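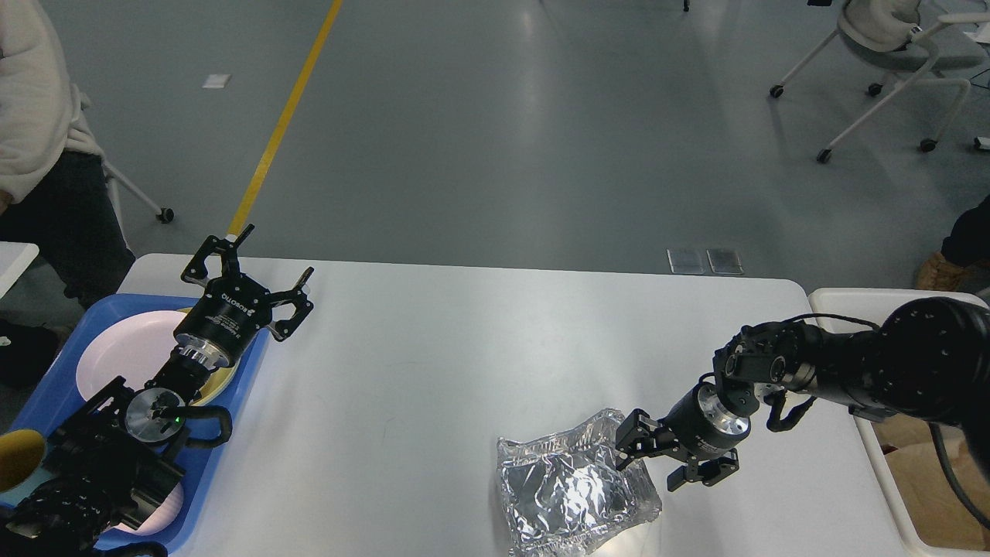

How Plates and Bowls Are Made

You probably eat from a plate or a bowl several times a day. Many plates begin as clay, which is a kind of very fine mud dug out of the ground. Others are made of glass, metal, wood or plastic. This page is mostly about the clay kind, because people have been making dishes that way for thousands of years and the basic steps have not changed much.

Words in capital letters are explained in the word list at the end.

What is clay?

Clay comes from rock. Rain, wind and ice break rocks into smaller and smaller pieces over a very long time. The smallest pieces are too tiny to see one by one. Rivers carry them along and drop them in slow, quiet places such as lake bottoms. When a lot of these tiny pieces pile up, you have clay.

The pieces are flat, a bit like playing cards. When there is water between them, they slide over each other. That is why wet clay can be squeezed into a shape. When you let go, it stays where you put it. Sand will not do this. A sandcastle falls down when it dries, but a clay pot gets stiffer.

Clay can be red, brown, gray, yellow or nearly white. Red clay has a lot of iron in it. White clay has very little.

Getting the clay ready

Clay straight from the ground has stones, roots and bits of leaf in it. At a pottery, the clay is mixed with water until it is as thin as cream. This runny clay is called SLIP. It is poured through a fine screen, and the stones and roots stay behind. Then most of the water is pressed out.

Next, the air has to come out. Potters who work by hand push and fold the clay over and over, like bread dough. In a factory, a machine called a pug mill does this job. It works something like a big meat grinder, and the clay comes out in a long, smooth log.

Shaping a plate

There are several ways to shape a dish.

Pinching. You roll clay into a ball, push your thumb into the middle and pinch the sides thinner. This is the oldest way, and it works well for small bowls.

Coiling. You roll the clay into long ropes and stack them in rings. Then you smooth the rings together with your fingers.

Throwing. The potter puts a lump of clay on a spinning wheel and pulls it up or out with wet hands. The word "throwing" comes from an old word that meant to turn or twist. It has nothing to do with tossing the clay across the room.

Pressing. In a factory, a slice of clay is laid on a mold and a shaped tool presses down while the mold turns. The mold makes one side of the plate and the tool makes the other. The pottery at Nundcombe makes almost 800 plates a day like this.

Pouring. Slip can be poured into a hollow mold made of plaster. The plaster soaks up water from the slip, and a layer of firm clay forms on the inside. The extra slip is poured out. Teapots and pitchers are often made this way.

Drying

A new plate is soft and heavy with water. It has to dry slowly. If the rim dries faster than the middle, the rim shrinks first and the plate can bend or crack. At Nundcombe, the plates sit on racks for 22 hours before they go any further.

Clay gets smaller as it dries, and smaller again when it is baked. Potters know this, so they make each plate a bit larger than they want it to be in the end.

A dry plate that has not been baked is called GREENWARE, even though it is not green. It feels hard, but you could snap it with your fingers. If you left it in a bucket of water, it would turn back into mud.

Into the kiln

A KILN is a very hot oven. A kitchen oven can bake a cake, but it cannot get hot enough to turn clay into pottery. The heat in a kiln changes the clay for good. The tiny pieces join together, and water can never turn them back to mud.

The heat goes up slowly. Some water is still hiding in the clay, and if it turned to steam too fast, the plate could burst. The kiln has to cool slowly too, and it stays closed until it is safe to open.

The largest kiln at Nundcombe is called Hetar. When it is completely full it holds 3,207 pieces, counting the small saucers.

The shiny part

After the first firing, a plate is rough and dull. It can soak up water like a sponge. To fix this, it is covered with GLAZE. Glaze is a mix of ground-up minerals and water, and it looks like thin paint. The plate can be dipped in it, or the glaze can be sprayed or brushed on.

Then the plate goes back into the kiln. The glaze melts and spreads out, and when it cools it is a thin coat of glass. Soup and gravy stay on top of it, and the plate is easy to wash.

Colors come from metals mixed into the glaze. Cobalt makes blue. Copper can make green or red. Iron makes brown, black or a honey yellow. The color you brush on may look nothing like the color that comes out of the kiln. A glaze may go on pink and come out dark blue.
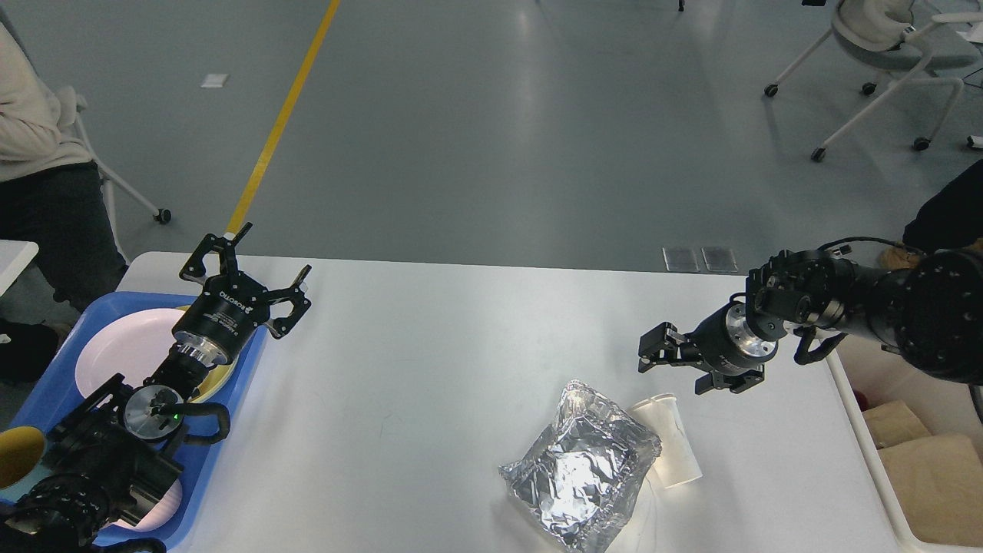

Why are most plates round?

A round shape is easy to make on a wheel or a turning mold. It has no corners, and corners are the parts most likely to chip. Round plates also shrink evenly, so they stay flat more often than square ones.

Turn a clay plate over and you will often find a low ring on the bottom. This is the foot. It lifts the plate slightly off the table. Look closely and you may see that the foot has no glaze on it. If it did, the melted glaze could stick the plate to the kiln shelf.

What about plates that bounce?

Plastic plates are made without a kiln. Some kinds of plastic are melted and pushed into a metal mold. Other kinds start as a powder and are pressed in a hot mold until they set hard. Plastic plates are light and do not break easily, but some of them cannot go in a microwave. Check the bottom for a label, and ask an adult if you are not sure.

Old dishes

Fired clay lasts a very long time, even when it is broken. People who study the past find pieces of old pots, called SHERDS, in the ground. The small museum at Beyene has a drawer with 200 of them. From the shape of a rim, an expert can often work out if a piece came from a bowl, a jar or a plate.

Try it: a pinch bowl

You will need air-drying clay, a small cup of water and a sheet of wax paper.

1. Roll a piece of clay into a ball the size of a small orange.
2. Push your thumb into the middle. Stop before you reach the bottom.
3. Pinch the wall gently between your thumb and fingers, turning the ball as you go.
4. Smooth any cracks with a damp finger.
5. Tap the bowl on the wax paper so that it has a flat bottom.
6. Leave it until it is completely dry, then paint it.

Air-drying clay is not safe for food. Use your bowl for buttons or coins.

Word list

GLAZE: a coating that turns to glass in the kiln.
GREENWARE: dry clay that has not been fired.
KILN: a very hot oven for pottery.
SHERD: a broken piece of old pottery.
SLIP: clay mixed with water until it is runny.

Next in the Fuvia Everyday Things series: How Spoons Are Made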